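Atico Studio, Room 2
Pre-shoot check, lights, stands, backdrop, tethering
Walked by: Adelino Garcia
June, done before the 2 p.m. call

Marks: OK / FIX / OUT (out = tagged, off the floor, don't bring it back in because you're short)

STANDS AND BOOMS

Light stands, all locking collars: OK. One was stiff, worked it up and down, fine now.
Rubber feet: FIX. Missing on the tall Calado stand, leg scrapes the floor. Tape on it for today, ask for a new foot.
Sandbags on every stand with a softbox: FIX. Key light had none when I came in. Has one now. Bag goes on the tall leg, not hung off the knob.
Boom arm counterweight: OK
Boom arm grip head: OUT. Teeth worn, slips when the arm is past halfway. Tagged, left by the door. Use the short arm till there's a replacement.
Safety cable on anything over a person's head: OK, carabiners close all the way.

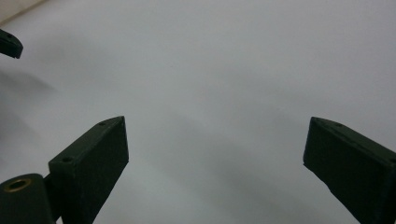 Gripper fingers, pale surface.

POWER

Extension cords, jacket and plugs: FIX. Orange one has a nick close to the plug end. Cut and re-end or bin it. I'd bin it.
Strobes on their own circuit: OK. 400 watt-second heads on the left wall, modeling lamps only off the right wall.
Cords taped where people walk: OK, retaped the stretch by the makeup chair. Old tape was lifting and full of hair
Strobe glass covers: OK, no cracks
Modeling lamps seated: OK
Battery packs: one Grikeo pack runs hot on the charger. Case not swollen that I can see. Marked FIX, charge it only when somebody is in the room. If it swells at all it's OUT.
Fire extinguisher: gauge in the green, nothing stacked in front. Somebody had leaned reflectors on it, moved them.

BACKDROP

Crossbar pins both ends: OK
Paper roll clamped so it can't free-roll: FIX, one clamp only, needs 2. Borrowed one from Room 1, it has to go back tonight.
Paper edge taped down: OK
Chain drive: OK but noisy. Keep kids off the chain, tie it up high.
V-flats: OK, keep them hinged, a single one standing open falls over if the big door opens

CAMERA AND TETHER

Tripod plate tight, camera doesn't twist: OK
Tether cable runs behind the tripod and is clipped to the leg: FIX. Was straight across at shin hight. Moved.
Neck strap and wrist strap stitching: FIX. Neck strap fraying at the left lug, swapped for the spare.
Lens release: OK on the long lens, clicks home. Lens foot screw was loose, snugged it.
Filters: the 3 stop one has a chipped rim, sharp. In the bin.
Laptop cart wheels locked: OK
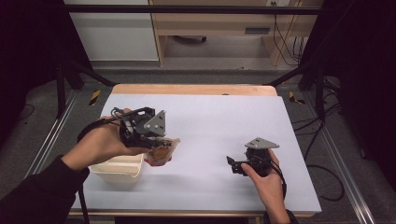 Teresa Vilela: Disagree on the neck strap. Spare is the same age as the frayed one, same batch, I'd mark them both OUT and buy new. Also can we please stop marking the tether FIX and then "moved" in the same line. If you fixed it, it's OK. I read this at 7 in the morning and can't tell what is still broken.

Adelino: Fair on the tether. Leaving it FIX because it gets put back every time. Will write "fixed" from now on. Straps, ok, both out, added to the order.

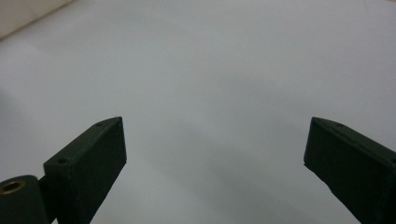 LADDER AND HIGH WORK

Ladder feet and spreaders: OK
Top step sticker gone, still don't stand on it
Anything in pockets comes out before you go up. Allen keys mostly
Second person on the ladder when hanging the 18 kg head: was skipped last time, don't skip it. If you're alone the head stays down.

STILL OPEN

Rubber foot, tall Calado stand
Orange cord
Grip head, boom. Clurneck quoted one, waiting on shipping
Second backdrop clamp of our own
Straps, both
Grikeo pack, check again after the shoot and write down if its still hot

Teresa: Clurneck says end of the month for the head. Told them to send the foot in the same box. Short arm til then, and please put a note on the boom case too, the tag by the door came off once already.

Adelino: note's on the case. Clamp went back to Room 1.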